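Notebook, Undach bench, Saturday

Came in at a quieter time to finally write down the table rules, which I've been promising Trí Lục for longer than I'd like to admit. We have them half in chat, half on a sticky note that fell behind the controller, and half in my head (yes, three halves, that's the problem). So I'm putting the working version here, and if people hate it they can scribble in the margins before it goes in the Nustix binder.

Starting with the one everyone argues about: speed. When there's a person inside the tape, the cap is 70 mm/s. Not "70 unless you're only nudging it over a bit." I went through the profiles this morning and found the Flolter one still set at 300, left over from the free-running tests, and it loads by default if you restart without picking anything. That's exactly how somebody gets a bruised knuckle. I've changed the default to the slow profile and you now have to choose the fast one on purpose. Trí, if your overnight script breaks, that's why, sorry!

Second, the stop button. Whoever is running the arm has the button within reach of their off hand, and they say "moving" out loud before they hit go. I know it feels silly when you're alone. I felt silly today saying it to a room with just me in it. Say it anyway, the habit is the whole point, and I'd much rather hear someone muttering "moving" all afternoon than have it skipped the one time a second person leans in to straighten a block.

Third is what I'm calling the open-finger pause, and this one I do feel strongly about. The gripper goes down open, it stops with the object between the fingers, and it waits 2 seconds before it's allowed to close. Long thin things like pens are where it matters most for us, because if you're off center one finger gets there first and shoves the thing over. With the pause you can look at the wrist view and bail out. Issahaku's write-up from the spring had the pause as optional and I think we should drop the word optional and be done with it. 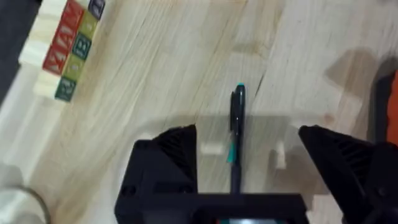
The pause costs us time, I get that. If you're planning 1000 grasps in a batch it's 2000 extra seconds, a bit over half an hour, and nobody loves standing there for an extra half hour. But we lose way more than that on bad grasps that get labeled as good ones, and then somebody (me, usually) goes back through the recordings with a cup of cold coffee trying to work out which runs to throw away. So the pause stays in for batches too. If someone wants to make a case for a shorter one, bring the runs and we'll look at them together.

Next, force. Start low and creep up. For anything plastic, begin at the lowest setting that holds and write down what that was in the run log, next to the object name. Please don't copy the number from the last object. I did that in July with a foam piece after a metal one and the poor thing was never the same shape again.

Table layout. Props that aren't part of the task can stay on the table, I'm fine with clutter, we want clutter for half of these runs. But they go down before the run and they don't get touched until it's over. If you have to move something mid-run, stop the arm, move it, and start a new run with a new number. Don't "just fix it" and carry on. I caught two runs in the last set where the layout changes halfway, and they'd been filed as one setup each. They're marked bad now.

Also! Loose sleeves, lanyards, hair. Tie it, tuck it or take it off. I keep a couple of hair ties in the drawer under the monitor, help yourself.

Finger pads: look at them before the first run of the day and again after lunch. You're checking for grit in the ribs and anything peeling. If you clean them, use the wipes, let them dry all the way, and put a line in the log saying you did it, since a clean pad grips differently and whoever compares morning to afternoon later will want to know.

Still open, for Monday's people to chew on:

Do visitors get the slow profile only, or no live arm at all? Trí says slow profile is plenty. I lean toward no live arm unless one of us is holding the button, but I could be talked out of it.

Who signs off on a changed gripper? At the moment it's whoever held the screwdriver, and I'd like a second pair of eyes on it.

Where does the paper copy live? The binder is fine but the binder wanders.

Default profile change is saved and backed up. Tape on the floor by the left leg of the bench is lifting, need to redo that before the next session. Arm parked, power off at the wall.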